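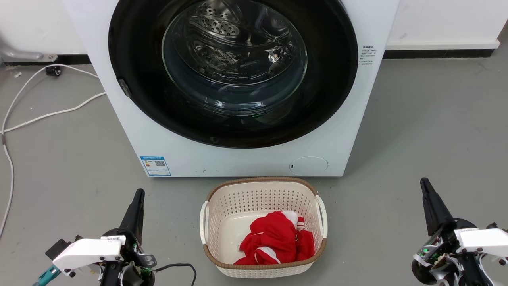 The comedy show "Late Kitchen" will come back for a new season in June, the streaming service Fludis confirmed on Monday. The show is hosted by Wing-sze Lui and became known for its closing segment, in which famous guests must read out the worst reviews of their own work while a studio audience votes on which one hurts the most.

The new season has 6 episodes, and each of them is 30 minutes long. This is shorter than last season, when the episodes ran to 50 minutes and many viewers complained that the middle part, with the cooking games, was too slow. The cooking games are now removed completely. Lui told the audience at a small event in Jondendale that she will not miss them.

"I burned my hand in the first season and I burned my pride in the second," she said. "The reviews are what people write to me about, so we will do more reviews."

The first guest is the singer Guilan Ren, whose album "Hollside" received very mixed opinions last winter. In a short clip which Fludis put online on Monday evening, Ren reads a review that compares her voice to a door in the wind. She tries to stay serious, but after the second sentence she has to put the paper down and drink some water. Lui then asks her if it was a wooden door or a metal door, and Ren answers that she hopes it was at least an expensive one. The clip was shared many times during the night, also by the person who wrote the original review.
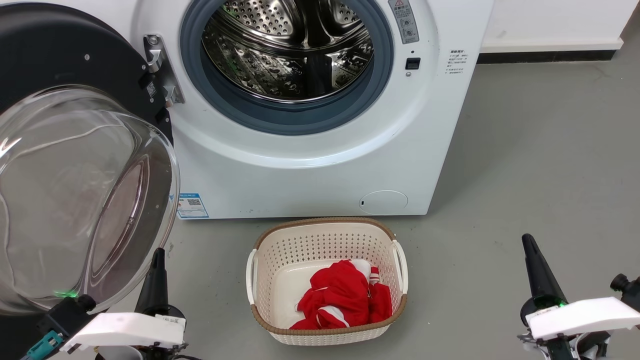 Jinfeng Yan was less pleased with the choice of the first guest and wrote under the clip that Ren is too good at laughing at herself, so there is no tension in it, and that the segment works best when the guest is a little bit offended. Several fans answered that this was exactly the problem with last season, when an actor left the stage before the vote and the episode had to be finished without him.

Fludis has not announced all the guests yet. The comedian Qianru Lü is confirmed for episode 3, where she will read comments about her film "Meng," a family drama in which she played a serious role for the first time. Lü said by e-mail that she has already read all the bad reviews at home, many times, and that she agrees with most of them. She asked the producers to include one good review too, but she does not know if they will do it.

There is also a change behind the camera. Suqin Duan, who wrote for the show from the beginning, is now the head writer. She said the team will collect reviews from newspapers, fan forums and letters, and that the guests will not see them before the recording. Personal insults about family or health will not be used. "It should be about the work," Duan said. "If someone hates your song, this can be very funny. If someone hates your mother, it is not."

The episodes will be recorded in Jondendale in front of a live audience, as before. Tickets are free, but they must be booked on the website of the show, and the doors close 30 minutes before the recording begins. Viewers can also send in a review that they wrote themselves, under their real name or without a name.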